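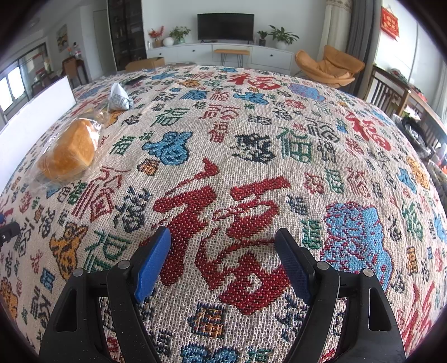
The 福 throw, spread out with the bread still on it.

Quick one this month, the August swap is nearly on us and I have a cake in the oven.

First up — the woven throws. Several of you asked after the one with the 福 characters all over it, cream background with red, blue, green, black and orange. 福 is the character for good fortune, you see it on doors at New Year. The big red ones are my favorite, though Trudy Tipoki is all for the orange animal, she says tiger and I'm going with tiger. Looks good in a room with plants and that orange lounge chair. Not for sale before anyone emails! Same sort of thing will be on the textile table though, so come early.

Washing. Cold, gentle, inside a pillowcase if you have one big enough. No dryer. Dry flat over two chairs or the threads pull and the pattern goes wonky. Manaia Cartwright did hers on hot and it is now a very nice throw for a cat.

Swap details. Doors 10 am, tables down by 2. Bring anything woven, knitted or quilted, clean please, with a note pinned on saying the size and what its made of. Blankets, bedspreads, cushion covers all fine. No pillows, no foam. We took in 208 pieces last time and the folding just about finished us, so fold your own before you come — in half, half again, then roll.

Entry is a gold coin or a loaf for the lunch table. Sliced is easiest. Soup is sorted, butter is not.

Still wanted: clothes pegs, safety pins, one more long table, and somebody tall for the top rail. Trudy has the list. If you borrowed the Jeltholm racks after the spring swap we need them back by the end of teh month, no questions asked.

Right, oven's beeping. See you there.

MC's pattern notes for the corner border go out next time, ran out of room.

Shared 2 times | 115 comments
Contact the newsletter desk | © Skjelbred Textile Swap | Back to top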